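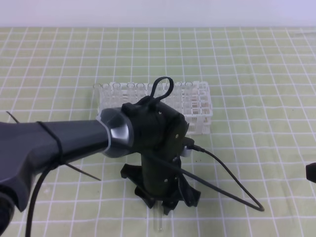

The tube cell at Fliscombe, with a test tube held in the flexible fingers.

Tube cell back in service

The tube handling cell went back into regular use on May 16, 2024, after nearly two weeks on reduced hours. Anyone who booked it before then and lost a slot should write to Etelka Pintér, who is rebuilding the schedule.

The trouble started in December, when the arms began setting tubes down slightly off center. At first it was put down to the new Vass racks, which have tighter holes than the old ones. Swapping racks made no difference. Etelka ran 300 picks with one rack and found the error growing through the run, which pointed to the gripper mount working loose. The mounting screws were taken out, cleaned and put back with fresh thread lock, and the mount plate was replaced with a spare from Istitz.

The cables were rerouted at the same time. One had been rubbing at the wrist whenever the arm made its longest reach. Please don't cut the ties on the forearm to get more slack. If a cable pulls tight in a new program, change the approach angle or ask for help. The long tie ends will be trimmed at the next service.
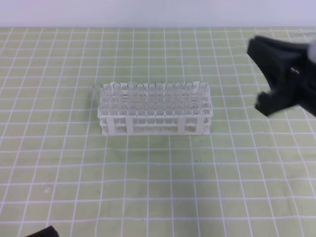
Black gripper open to the right of the rack, tubes standing in the back row.

Position checks are now part of the startup routine. Home the arm, load the back row, and run the check program from the Tondico menu at low speed. It visits 4 holes and stops above each one. Look at the fingers from the front and from the side before you press continue. If the offset is more than a millimeter at any hole, stop there and redo the rack corners. Don't correct single holes by hand, as was done over the winter. We found 9 of those corrections in the old file, several of them canceling each other out, and all of them have been deleted.

The grid on the table cover is good for putting the rack back in the same place, but the cover can shift and wrinkle. Smooth it out before teaching any points. Wipe it down while you are there.

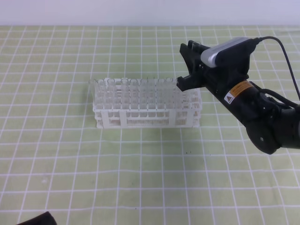

Wrist camera calibration has to be redone any time the gripper comes off, and this was missed twice last year. The camera sits on top of the gripper and looks forward along the fingers, so a small tilt in the bracket shifts every pick the same way. The calibration card is in the drawer under the controller. Allow six minutes for the full procedure and leave the room lights on. Check also that the cable coming out of the back of the camera still has its curve and is not pinched along the arm after you close up.

Spare finger pads are on order. Until they arrive, log any chipped or torn pad in the cell book and tell Etelka the same day. The next full service is set for December, and the cell will be closed for one day.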